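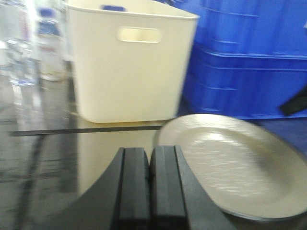 Storage and house clearance: your questions

Last updated May 23, 2025

Where are you based?
Our main store is in Brotlow, just off the ring road. We have a smaller one at Woventhorpe, which takes household goods only. Please check your booking to see which store you are using.

What is the shortest time I can store for?
The minimum is 2 weeks. After that you pay by the week and can leave when you like, as long as you give us nine days' notice.

Do I have to use your boxes?
No. Bring your own if they are sound and have flat bases. Plastic bins are fine, but open ones can't be stacked, so they take up more floor. We sell lids in a few common sizes at Brotlow.

How heavy can a box be?
Please keep each one under 20 kg if you would like our staff to lift it. Books are the usual problem — use small boxes for them.

What can't I store?
Food, plants, paint, gas bottles, fuel, anything alive and anything that is not yours. Mowers must be drained before they arrive.

Can I get in whenever I want?
Brotlow is open every day from 9 until late evening. Woventhorpe is by appointment, and we ask you to ring the day before.

Is my stuff insured?
Not unless you take out cover. You can add ours when you book or show us your own policy. We need to see the papers before you move in.

Do you collect?
Yes, within 10 miles of either store. Collections are handled by Carrier, our van service, and are charged by the hour. Stairs cost extra if there is no lift.

Did prices change in April?
Yes, for new bookings. If you were already with us, your old rate stays until your next renewal.

What happens if I miss a payment?
We write to you first. If the bill is still unpaid after two letters, your door code stops working until it is settled.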